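4. 논의

4.1 '지워짐'은 무엇을 측정하는가

회의실 필기면의 관리 상태를 다룬 연구는 대부분 하나의 지표에 의존한다. 지우개가 지나간 자리에 남은 색소의 양, 이른바 잔류 농도이다. 본 연구도 출발은 같았다. 그러나 3절의 결과를 놓고 보면 이 지표가 사용자가 말하는 '깨끗함'을 설명한다고 보기는 어렵다. 잔류 농도가 낮은 필기면에서도 청결 평가는 넓게 흩어졌고, 잔류 농도가 높은 필기면 가운데 상당수가 무난한 점수를 받았다. 선행 연구에서 보고된 높은 상관은 표본을 새 제품에 한정한 데서 비롯되었을 가능성이 크다. 새 필기면끼리 비교하면 색소 말고는 다를 것이 별로 없다.

Ikberg 사업장과 Hasora 사업장에서 수집한 평가 기록은 모두 2887건이다. 이 가운데 평가자가 이유를 한 줄 이상 적은 기록이 2069건이었다. 자유 서술을 읽어 보면 평가자들은 필기면의 한가운데를 거의 언급하지 않는다. 모서리, 펜 받침, 테두리 안쪽의 이음매를 문제 삼은 서술이 1411건에 이르렀다. 측정기를 대는 위치는 표준 절차에 따라 필기면의 중앙부 다섯 지점으로 정해져 있으므로, 측정과 평가가 애초에 서로 다른 곳을 보고 있었던 셈이다.

물론 이 수치를 그대로 받아들이는 데에도 주의가 필요하다. 이유를 적은 평가자는 불만이 있는 평가자일 가능성이 높고, 불만이 있는 사람은 지적할 곳을 찾아낸다. 테두리를 언급한 서술의 비율이 전체 사용자의 인식을 대표한다고 주장할 근거는 없다. 다만 중앙부 측정값만으로 관리 등급을 매기는 관행이 충분한 근거 위에 서 있지 않다는 점은 말할 수 있다.

4.2 청소 주기에 관한 통념

필기면을 자주 닦을수록 상태가 좋아진다는 전제는 시설 관리 지침에서 거의 검토 없이 반복된다. 본 자료에서 청소 주기와 청결 평가의 관계는 약했다. 매일 닦는 회의실과 주 1회 닦는 회의실의 평균 차이는 평가자 간 편차에 묻힐 만큼 작았으며, Hasora 사업장에서는 방향마저 반대로 나타났다. 이를 두고 청소가 효과가 없다고 해석하는 것은 성급하다. 매일 닦는 회의실은 사용량이 많은 회의실이기도 하고, 사용량은 본 연구에서 예약 기록으로만 추정되었다. 예약만 해 두고 쓰지 않은 회의실, 예약 없이 쓴 회의실이 얼마나 되는지는 알 수 없다.

그보다 눈여겨볼 것은 닦는 방식이다. 두 사업장의 작업 지시서는 필기면을 위에서 아래로, 마른 천으로 닦도록 하고 있다. 테두리에 관한 항목은 없다. 마른 천은 지우개 가루를 필기면 밖으로 내보내지만 그 가루가 어디로 가는지는 지시서의 관심사가 아니다. 필기면과 테두리가 만나는 좁은 틈은 천이 닿기 어렵고, 한번 쌓인 먼지는 다음 작업에서도 그대로 남기 쉽다. 이런 조건에서 청소 횟수를 늘리면 중앙부 측정값은 내려가더라도 이음매의 상태는 달라지지 않을 수 있다. 이 설명은 자료와 어긋나지 않으나 자료로 입증된 것도 아니다. 틈의 먼지가 지우개 가루인지 실내 먼지인지 구분하는 성분 분석은 수행하지 않았다.

4.3 코팅 제품의 효과에 대한 재검토

Granström 코팅을 적용한 필기면은 중앙부 잔류 농도에서 비코팅 필기면보다 낮은 값을 보였다. 이 차이는 일관되었고 부정할 이유가 없다. 문제는 그다음이다. 도입 보고서는 이 차이를 근거로 관리 비용 절감을 예측했는데, 비용 산정 모형을 들여다보면 청소 시간이 잔류 농도에 비례한다고 가정하고 있다. 현장의 청소 시간은 회의실 사이를 이동하는 시간과 예약 공백을 기다리는 시간이 좌우하며, 필기면을 닦는 시간 자체는 작은 부분에 지나지 않는다. 잔류 농도가 절반이 되어도 작업자는 같은 복도를 걷는다.

청결 평가에서도 코팅의 이점은 뚜렷하지 않았다. 설치 직후에는 점수가 높았지만 9월 평가에 이르면 두 집단의 차이를 통계적으로 확인할 수 없었다. 새로 설치한 필기면에는 새 테두리와 새 받침이 따라온다. 초기의 높은 점수가 코팅 덕분인지 부속 전체가 새것이었기 때문인지, 현재의 설계로는 나눌 수 없다. 기존 테두리를 유지한 채 판만 교체한 대조군이 필요했으나 확보하지 못했다.

4.4 자동 점검 체계의 한계

Postus 점검 체계는 사진을 바탕으로 필기면의 상태를 다섯 등급으로 판정한다. 판정의 재현성은 높다. 같은 사진을 넣으면 같은 등급이 나온다. 그러나 재현성은 타당성이 아니며, 본 연구에서 체계의 등급과 사람의 평가는 중간 등급에서 특히 자주 갈렸다. 체계가 분석 전에 테두리 영역을 잘라 내기 때문일 수 있다. 글씨도 얼룩도 없는 매끈한 필기면이라면, 테두리 안쪽 이음매에 회흑색 때가 끼어 있더라도(그림 5) 이러한 전처리를 거친 뒤에는 판정에 반영될 여지가 없다.

조명 조건도 변수이다. 밝은 필기면은 빛이 닿는 위치에 따라 명도가 서서히 달라지고, 이 변화가 옅은 잔류 색소와 비슷한 값을 가질 수 있다. 개발 문서는 보정 절차를 거친다고 밝히고 있으나 보정 전후의 비교 자료는 싣지 않았다. 자료가 공개되기 전까지는 보정이 충분하다고도, 부족하다고도 판단하기 어렵다.

4.5 연구의 제한점

본 연구는 두 사업장의 자료에 기대고 있다. 두 곳 모두 사무 공간이며 학교나 병원처럼 필기면의 쓰임이 다른 시설은 포함하지 않았다. 평가 척도는 기존 문항을 번역해 사용했는데, '깨끗하다'와 '관리가 잘 되어 있다'를 응답자가 구별했는지는 확인하지 않았다. 자유 서술의 분류는 연구자가 직접 수행하였고 독립된 두 번째 분류자는 두지 않았다. 분류 기준을 조금만 바꾸어도 테두리 관련 서술의 수는 달라질 것이다.

이러한 제한을 감안할 때 측정 지점을 테두리 쪽으로 넓히자는 제안 역시 잠정적이다. 이음매의 먼지를 수치로 나타내는 합의된 방법이 없고, 눈금이 없는 상태에서 지점만 늘리면 기록의 양이 많아질 뿐이다. 후속 연구에서는 이음매에서 채취한 시료의 성분을 먼저 확인하고, 그 결과에 따라 측정 도구의 형태를 정하는 순서가 적절하다고 판단된다. 관리 등급의 개정은 그 이후에 논의할 사안이다.

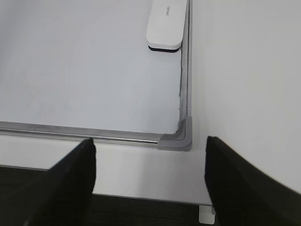

그림 5. 필기면과 금속 테두리가 만나는 이음매의 회흑색 때와 먼지.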